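Posted in: How Machines Work > Ages 8 to 11

Looking After a Pair of Robot Grippers

You have two hands, and you look after them without thinking much about it. You wash them, cut the nails and put a bandage on a scrape. A gripper needs looking after too.

Kuo is the name of a pair of grippers at a workshop in Rovham. A person holds one in each hand and uses them to pick things up and move them. A computer keeps track of how the grippers move. Later, a robot arm can use what was saved to try the same job.

Waltraud Auer gets Kuo ready each morning. First she wipes the finger pads with a soft cloth. Dust makes pads slippery, and a slippery pad drops things. Then she opens and closes each gripper 50 times. She listens for clicks and feels for any spot where the fingers stick.

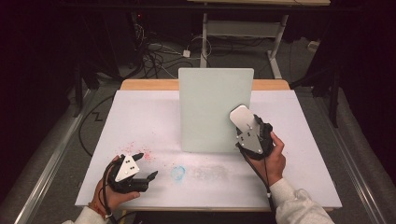
Next come the markers. These are small white plates with black dots on them. A camera looks for the dots to work out where each gripper is and which way it is tilted. If a plate gets bumped and sits crooked, the computer will get the wrong answer. Waltraud checks that each plate is tight and that no dots are scratched.

Cables are the part that wears out first. They bend every time the hands move - hundreds of bends in a day. In September one of them stopped working after about 700 tries. Fotis Gavalas took off the old cable, put in a new one and left a loose loop near the handle so it wouldn't pull.

The last job is a practice run. Waltraud touches a gripper to a board and looks at the computer. Does the gripper on the screen touch the board too? If it does, Kuo is ready. If there is a gap, she goes back and checks the markers again.

Everything goes in a notebook, with the date and what was fixed. The notebook has 100 pages and is nearly full.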